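Category: Work diary / Teaching by hand

December 19, 2018
By Halfdan Bach

Folding again, at the green table. 126 demonstrations logged for the Greseck set, 104 kept after review. Most of the rejects were mine. I close the jaws before the cloth is flat between them, and the recorded grip width then says nothing useful about the fold.

Changed one habit today. I now wait a moment with both grippers open above the cloth before the first grasp, so each run starts from a similar pose. It costs time – 12 extra minutes over the session – but the start of each run is far easier to trim.

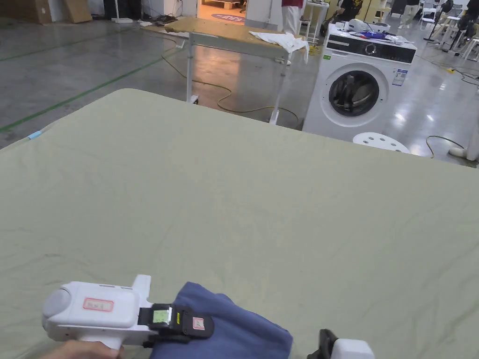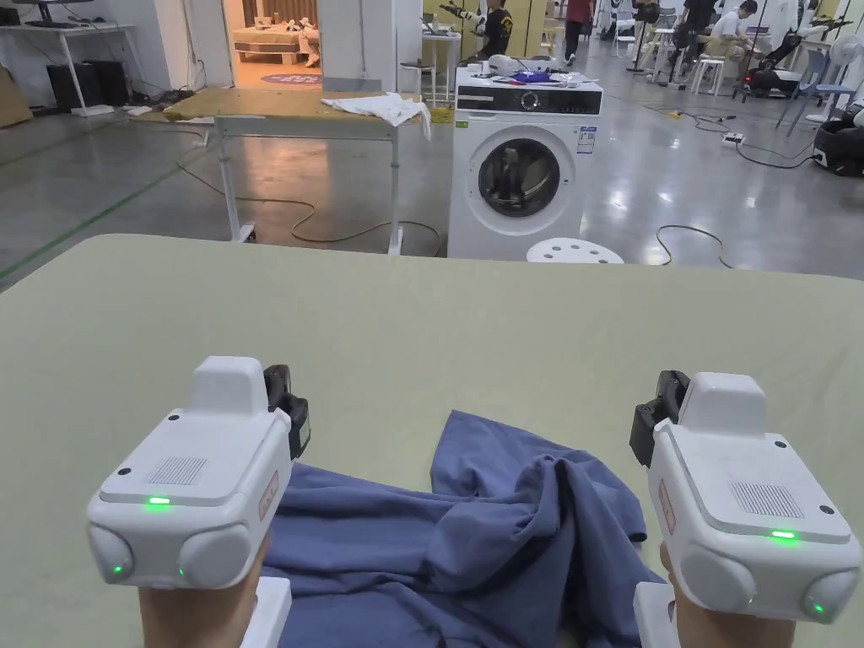

Handheld grippers at the green table, dark blue cloth in the first and blue-grey T-shirt in the second.

The T-shirt is harder to teach than the flat cloth. Sleeves go under the body and I search for the hem with the left jaw, which the Trukero software records faithfully as part of the task. Overgaard wants the searching left in. I would cut it, or at least tag it.

Wrists sore by the end. Tried holding the handles lower, with little difference. Tomorrow: towels, then the same shirt starting inside out.

Related entries
Zonow jaw pads, second set
Clock drift between left and right
Notes from August: run 814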